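Le parapluie, une petite maison qu'on déplie !

Tu es sur le chemin de l'école, une goutte tombe sur ton nez, puis deux, puis plein. Clac ! Un bouton, et te voilà à l'abri. Le parapluie est un objet tellement courant qu'on oublie de le regarder, et pourtant il est rempli d'astuces de géométrie, de physique et même de chimie. Allez, on l'ouvre (dehors, ou dans une grande pièce, attention aux yeux des voisins) !

D'abord, un truc contre le soleil

Les tout premiers cousins du parapluie servaient à faire de l'ombre. On en trouvait il y a très longtemps en Égypte, en Chine, en Inde, et souvent c'était un serviteur qui le tenait au-dessus d'un roi ou d'une reine. D'ailleurs, le mot « ombrelle » vient de l'ombre, tout simplement. Et « parapluie » ? C'est un mot qui se démonte comme une brique de jeu : « para », qui veut dire « protège de », et « pluie ». Tu connais d'autres mots de la même famille : le paratonnerre, le paravent, le parachute (qui protège de la chute, ouf !).

En Chine, on a eu l'idée de fabriquer des ombrelles en papier huilé. L'huile empêche l'eau de traverser le papier, et c'est ainsi qu'un objet fait pour le soleil a pu servir aussi sous l'averse.

Comment ça tient ?

Regarde un parapluie ouvert par en dessous. Au milieu, il y a le mât. Du haut du mât partent de longues tiges fines : ce sont les baleines. Drôle de nom, hein ? Autrefois, on les fabriquait avec les fanons des baleines, ces grandes lames souples que l'animal a dans la bouche pour filtrer sa nourriture. Aujourd'hui, elles sont en acier, en aluminium ou en fibre de verre, et les vraies baleines s'en portent beaucoup mieux – mais le nom est resté.

Autour du mât glisse un petit anneau, le coulant. Quand tu le pousses vers le haut, il écarte des tiges plus courtes, qui poussent à leur tour les baleines, et la toile se tend comme la peau d'un tambour. Une seule main pousse, et tout bouge en même temps !

Et pour le faire tenir dans un cartable ?

Un grand parapluie, c'est formidable sous l'orage et très encombrant dans le bus. La solution des inventeurs : plier ! Dans un parapluie pliant, le mât est fait de plusieurs tubes qui rentrent les uns dans les autres, comme une longue-vue de pirate. Les baleines, elles, ont des charnières, un peu comme ton coude ou ton genou. Ensuite on enroule la toile bien serrée, on attache la petite bride, et voilà.

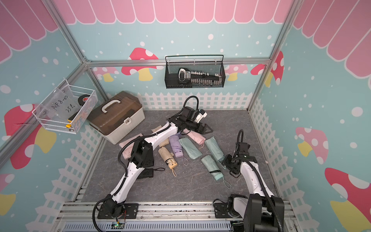

Des parapluies pliants, repliés : tout compacts !

Le mécanicien Vivek Bhatia, de l'atelier de réparation Ginon, en répare toute l'année. Il nous a donné son conseil préféré : « Ne tirez jamais sur la toile pour fermer un pliant ! Ramenez d'abord le coulant, puis rangez les baleines doucement, une par une. » La panne qu'il rencontre le plus souvent, c'est une charnière tordue par un coup de vent.

Pourquoi le vent le retourne-t-il ?

La toile bombée ressemble à un bol. Si le vent s'engouffre dessous, il pousse très fort vers le haut, et hop, le bol se retourne ! Certains parapluies ont une toile double, avec une ouverture cachée au sommet : l'air s'échappe par là, et la pluie n'entre presque pas. Malin, non ?

À toi de jouer : la goutte qui roule

Il te faut une feuille de papier, une bougie éteinte et un verre d'eau. Frotte bien la bougie sur la moitié de la feuille, en appuyant. Laisse ensuite tomber 10 gouttes d'eau sur chaque moitié et attends un peu. Du côté nu, le papier boit l'eau et gondole. Du côté ciré, les gouttes restent rondes et roulent quand tu penches la feuille ! Les toiles de parapluie reçoivent elles aussi un traitement qui repousse l'eau. On dit qu'elles sont « déperlantes », parce que l'eau y forme des perles.

Les mots à retenir

Baleine : tige qui tend la toile.
Coulant : anneau qui glisse le long du mât.
Déperlant : se dit d'un tissu sur lequel l'eau roule en gouttes.
Fanon : lame souple dans la bouche de certaines baleines.

À la prochaine averse, ouvre ton parapluie lentement et regarde le coulant monter !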